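Visit to Cokarum, Olluvthorpe, 1/3/21

Notes typed up on the train, sorry for the mess.

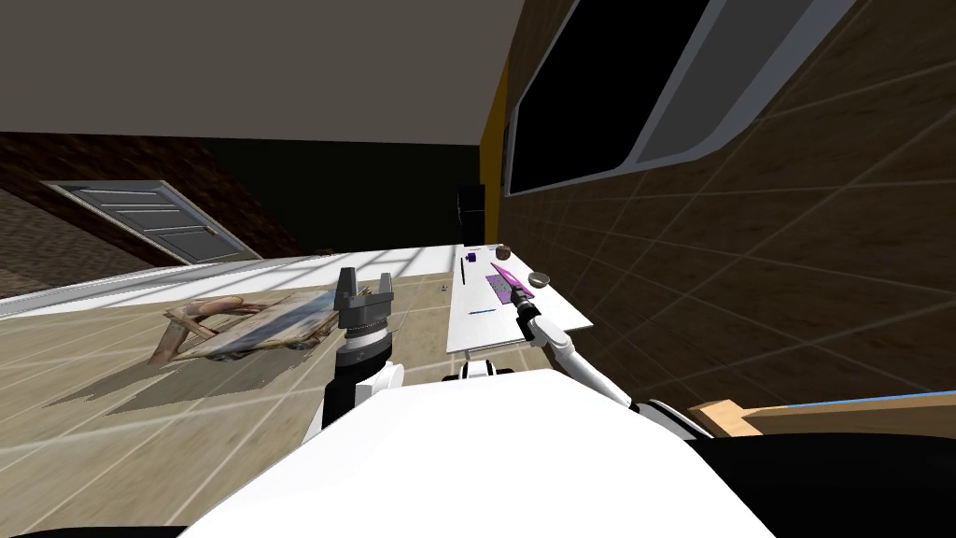

The two-armed cell in the simulator, right gripper at the pink knife shape.

Got there early. Vulladgate side of the estate, blue gate, ring twice. Tea, visitor badge, straight in.

Main thing I wanted to see was how they look after the two-armed cell. Answer: a lot of it happens on screen first. Every job gets set up in the simulator before anyone touches the real arms. White table, a few small bits on it, bowls, a pink knife shape, a purple cube. Both arms are white with dark grippers. Left one was up with its jaws open, right one reaching over the table. View tilts a fair bit, took me a minute to get my bearings.

Then the real cell, next door. Set up goes like this. Arms home. Check the jaws close square. Check table height against the model (they use a steel rule, nothing fancy). Load the job at 25 per cent speed, watch it through, then bring it up. Takes 20 minutes if nothing argues.

Looking after it:
Wipe finger pads every shift, dry cloth only.
Wrist joints checked for play every 400 hours.
Cables looked at where they bend, mostly by the elbow.
Everything goes in a paper logbook. Last entry I saw was job 1084.

They had a wrist off in February. Grinding noise, turned out to be a bearing. Spare came from Bepari, wrong one first time, right one a week later. After refitting they redid the zero postion on that joint, then ran the same job in the simulator and on the cell and compared the two. Small offset at the gripper, corrected in the tool settings. Liked that, we just nudge ours untill it looks right.

Asked about spare fingers. They keep two sets made up with the screws bagged, labelled left and right. We should do this.

Didn't get to see the paint line, ran out of time. Lunch was decent. Park at the back if driving, front is all reserved.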